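Nendisville Center for Household Technology
7 August 2019

We are frequently asked whether machines can do household chores yet. The Center has spent much of this year on one chore, laundry, and we would like to set out our position in this thread.

1/10
The short answer is that some parts of some chores can be done by machine, slowly, with a person nearby. Washing and drying were settled decades ago. What remains is everything that happens between the dryer and the drawer.

2/10
Cloth is difficult for a machine to handle. A mug keeps its shape when it is picked up. A shirt does not, and its shape on the table says very little about its shape in the air. Most of our effort goes into the first few seconds of contact.

3/10 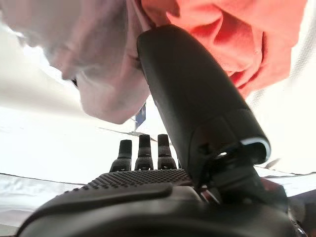 Separating one item from another is a task of its own. In our May trials, a pick was counted as successful only if a single garment left the pile and arrived at the folding area. Two garments held together counted as a failure, even when both were later folded correctly.

4/10
By that measure the success rate in May was 74 percent. We consider this a fair result for mixed cotton items and a poor one for a working household. A person doing the same chore would not accept dropping or doubling one item in four.

5/10
Speed is the other limit. The average time for one hand towel, from pile to finished stack, was 3 minutes. Fitted sheets were attempted 6 times and then withdrawn from the program. They will return when we have a method worth testing.

6/10
Our partners at the Ristdale commercial laundry asked a narrower question: could a machine feed flat items to an ironing line during a full shift? Their floor is better suited to automation than a home. The items are alike, the lighting is fixed, and no one leaves a sock in a pillowcase — or at least it happens less often.

7/10

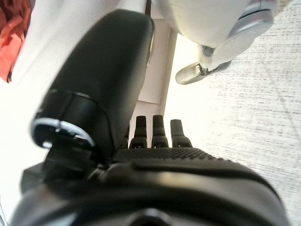

Black fingers upright at the work area, with red-orange and off-white fabric to the left.

8/10
Nusrat Paracha, who directs the handling program, has asked that we publish failures alongside successes, and we will do so. The Tipoki report will list every trial by garment type, including those stopped by an operator. Short video clips chosen for their good outcomes have given the public a mistaken idea of where this work stands.

9/10
Several residents of the Hekside apartments wrote to ask whether they should wait before buying a new dryer or hiring help with housework. We would advise against waiting. We know of no machine we could recommend for folding a family's laundry at home, and we do not offer a date for one. Shop-floor feeding of towels and napkins is likely to come first.

10/10
Questions about test methods may be left as replies to this post. Please note that we cannot comment on products made by other organizations, and that the Center does not lend equipment. The garment list for the next round is still open, and suggestions of everyday items are welcome — particularly anything with a hood, a drawstring or a lining.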